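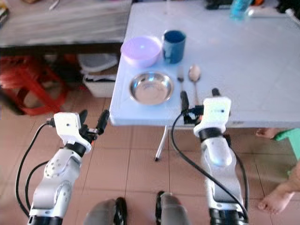 Start with the payment to Hilier. Don't say hello for five minutes first, they've had the coffee. Last January the foreign ministry released frozen money to Hilier, and we were told every cent would go to food and medicine. Ask the room what that promise means. Then use the place setting: a steel plate, a fork and a spoon, a purple bowl, a blue mug. Say I pay for the dinner that goes on that plate. You now have your dinner money free to spend on something else. Did I fund the something else? The ministry says no. The opposition says I bought all of it. I don't think either of them can prove it, and both have been on television as if they could.

Pause. Let them argue a little if they want to.

Next, the number. The opposition keeps saying 36 billion. Go slowly on this part. The 36 is the total of everything ever frozen, in every bank, including accounts that were never touched. What the ministry admits to releasing is 2 billion. So one side is using the biggest figure it could find, and the other is using the smallest one it can defend. Read both statements out loud. Neither mentions the fees, the interest, or the money held at Yook, and I have asked twice about Yook.

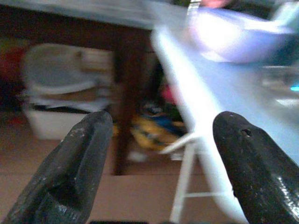
Then the monitoring. The ministry's line is that purchases were checked by an outside firm, Niltero. Fine. Checked how? The report released to the public covers 4000 invoices and gives no total for how many there were. Was that all of them? Half? It doesn't say who picked them either. If a student handed me that I would hand it back.

Be fair here – the critics have not shown a single payment going from those accounts to a weapons buyer. They say "linked to" a lot. Ask what "linked to" would have to mean before they'd put it in front of a judge.

The Pilldale talks. Keep this short, it eats time. Both governments claim Pilldale as proof they were right. The deal signed there has two pages on money and neither page defines "humanitarian." Read the clause if there's time, skip it if the clock says ten to.

What I'd want before believing anybody: the full list of invoices, the bank dates, and the original letter of release. Old spending figures from Hilier too, for the years before the money moved, or there's nothing to compare with.

Questions. Someone will ask whether I'd have released it. Say I don't know – I haven't seen the letter.

We use cookies to improve your experience on this site. By continuing to browse you accept our cookie policy. Accept / Manage settings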